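4.2 Referenzaufnahme mit dem Handgreifer (Tilano)

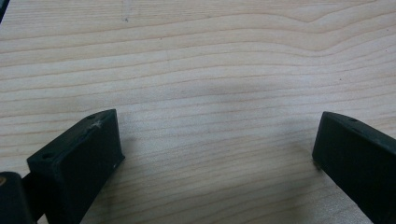

Die Referenzaufnahme legt den Nullpunkt der Greifweite fest und geht jeder Messreihe voraus.

1. Greifer vollständig öffnen, kein Objekt zwischen den Fingern.
2. Aufnahme starten, Position 5 Sekunden halten.
3. Finger langsam schließen und öffnen, 15 Zyklen.
4. Datensatz unter "Stendance" ablegen.

Hinweis: Nach 2.000 Episoden neu referenzieren - auch bei unveränderter Montage.

Vorsicht: Fingerschrauben nicht während der Aufnahme nachziehen.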